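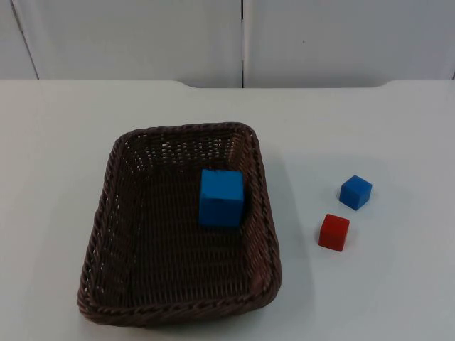 One large block in the basket, two small ones still on the table.

News from the toy library: the block baskets are back

After a long winter break, the block baskets of the Dolulton Toy Library can be borrowed again. We took them off the shelf in January, when many families told us that the blocks were coming home mixed: large with small, and sometimes with pieces from a different game. It took more time than we had planned to sort them. The library now has 2,005 blocks in its list, and every one of them passed through our hands.

The woven baskets stay. We discussed plastic boxes with lids, which are easier to wash and to pile up, but the children like the baskets, and so do we. A basket is open, so a small child sees at once what is inside and can reach it without help. The dark brown ones with the braided rim are the strongest we have. Please do not carry them by one corner when they are full.

What is different is how the blocks are grouped. There are now 2 kinds of basket. The first is only for large blocks and is meant for the youngest children, who like to put a block in, take it out and put it in again for half an hour. The second is a mixed basket, with large and small cubes together, for children who already build or who enjoy sorting. You can sort by color, by size, or ask the child to choose the rule — this last one gives the longest discussions in our house.

A small game which worked well at the Briem playgroup: put the basket on a plain table with one big blue block inside it. Place a small blue cube and a small red cube beside it. Ask the child which one should go in with the big one, and why. Many children choose the blue cube. Others choose the red one, and their reasons are worth hearing. My own daughter explained to me that the big block already had enough blue.

When you bring a basket back, please look under the sofa first. Small cubes like to travel. If one is missing, just write it on the card and we will replace it from the spare box. There is no fine for blocks.

Washing: wipe the blocks with a damp cloth and let them dry on a towel before they go back in the basket. The weave does not like water, so shake out the crumbs over the sink and leave it at that.

The baskets are on the low shelf near the Zutell Street door. We open again on Sunday, 15th April, from ten until one. The loan is for three weeks, and you can extend it once if no other family is waiting.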